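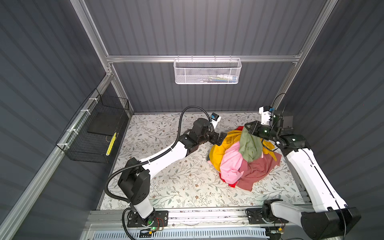
By Bastian Oyelaran-Whitt, team lead (software), Hornavora student robotics project

Print this page | E-mail this page

Progress report – February

Quick one this month, demo build ate most of our time.

The task is still laundry. Two arms on the front rail, a heap of clothes on the mat, sort by color and lay each piece flat. Picking comes first. Left arm holds the heap, right arm pulls. The green cloth is our favorite test piece, it's easy to tell apart from the reds and pinks. Pink against dusty rose is a mess. The color step calls them the same thing half the time, so for now we put them in one bin and move on.

Grasping
We ran 68 picks on the mixed heap with the new code. 16 came up with two garments stuck together. Three came up with nothing at all, gripper closed on air. The doubles are the real problem. Shaking helps a bit but the sleeves wrap round each other and the shake just makes it worse. Next try – lift slow, stop halfway, look again with the wrist camera, and let go if there's too much cloth.

The mat
Changed to the flower pattern one. Did not think it through. The leaves are gray-green and the old mask kept picking bits of them as cloth. Fixed by taking a picture of the bare mat first and subtracting it, which works untill somebody bumps the mat. Then you have to take it again. Please take it again.

Wiring
Cable on the left arm now loops over the top with lots of slack. Before that it pulled tight at full reach and the camera dropped out. No dropouts since. Loose wires by the left base still need tying down, zip ties are on order.

Software
Arm control is in Fenia now, all of it. The old scripts are in the archive folder, dont run them, the joint limits are wrong. Logging cut down to one line every 500 ms becuase the disk kept filling up.

Still to do
– halfway check on the lift
– better split for pink / rose
– flat laying, not started
– poster for the Cumbridge open evening
– clean the rail and the floor by it

Code review is at 4 pm in the lab, bring your laptop.

Related items
Tijani gripper: first fit and jaw pads
Moving to Fenia, part 1
Progress report – January
How to book the lab

Contact the project | Copyright Hornavora student robotics project | Back to top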